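Vomia opens its Priltton training site to visitors

Vomia held an open day at its Priltton site on January 14, 2021, showing 34 visitors how people teach its robots to stock and tidy store shelves. Guests came in two groups and stayed for nearly 30 minutes each.

The work is done by hand at a set of shelves stocked like a small supermarket. Workers move and straighten goods such as shaker bottles, and recordings of those movements are used to train Sirnum, the company's shelf robot.

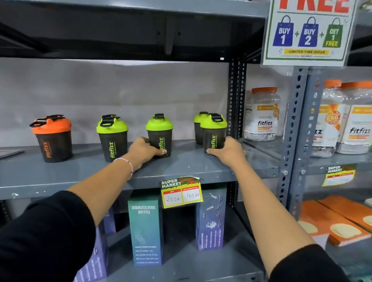
Shelf work up close

Natalie Kettle, who runs the site, led both groups. She said shaker bottles are a good test item. They come with the same dark body and different lid colors, and they are easy to knock over when one stands behind another.

"A person takes hold of one without thinking about it," Kettle said. "Sirnum needs to see that many times, from many starting positions."

Price tags and offer signs are part of the setup as well. Kettle said the robot has to learn to work above a tag that hangs off the shelf edge.

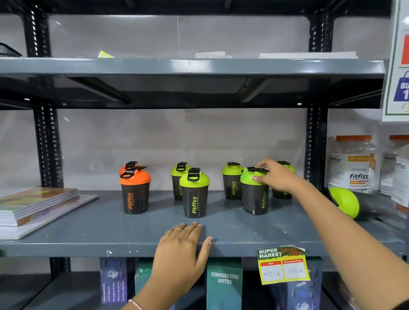
Visitors also asked about working hours and pay. Kettle said shifts at the shelves last 4 hours, with a break halfway through, and that new workers get two days of training before they start.

A store trial of Sirnum is planned for November with Đỗ, a grocery chain. Vomia did not say which stores would take part. The company expects to hold another open day before then.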